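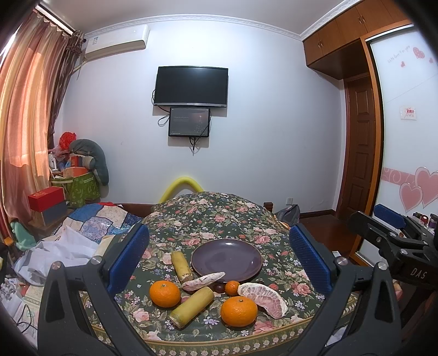 Ocampo Community Kitchen — Press Office

FOR RELEASE IN AUGUST

I'm so happy to finally share this one! Our Sweet Roots evenings are coming back to the Sirnau hall, and this time we're running for five weeks (last year's two went by way too fast). Doors open at 6 p.m. and supper is on the table by 7.

Marisol Figueroa is leading the cooking again, with sweet potatoes, mandarins and sugarcane all on the first menu — I've already asked for seconds. Aino Ikonen will be teaching her rye bread in week two, so bring an apron and a bag to carry your loaf home.

Supper is free for kids, and grown-ups pay what they can. To save a seat or set up an interview, call the kitchen and ask for me.

Araceli Cuautle, Press Contact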